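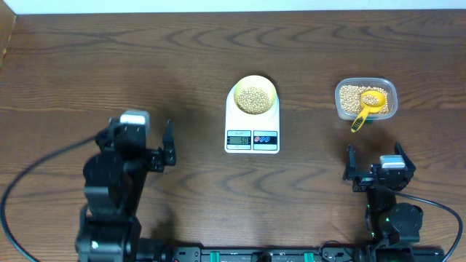 Weighing takes all the fun out of it, Wayne Tremblay used to tell her, and for the first few years Lise Carrier more or less agreed with him. They had sold their bead kits side by side at the Jedport market, and both of them filled the little bags by eye, chatting the whole time and never worrying much over a few beads one way or the other.

"Then I had a customer come back who was six short on a necklace," Carrier says, pouring us both more tea at the back of her shop in Hetton. "She was so nice about it, and that made it worse! I went home and dug out the kitchen scale that same night."

These days nearly everything small and round gets scooped and weighed, usually in the early evening when the shop is quiet and she can have the radio on. The bowl goes on first, then she zeroes the display, then in go the beads (slowly, toward the end, because the last few grams are always where she overshoots). A standard kit is 50 grams. On a good evening she'll get through some 14 of them before her shoulders start to complain.

"People think I must be terribly organized," she says, laughing. "You should see my kitchen drawers. But I do love a scoop. A proper scoop, with a bit of depth to it, so you're not chasing beads across the table all night."

She is fondest of the plain beige ones, which go with anything and which children will happily paint if you let them. Tremblay still prefers the bright colors and still, she tells me, fills his bags by eye. They had lunch together in April and argued about it for 2 hours.

"He brought me a bag to check," she says. "It was a little over. He was delighted."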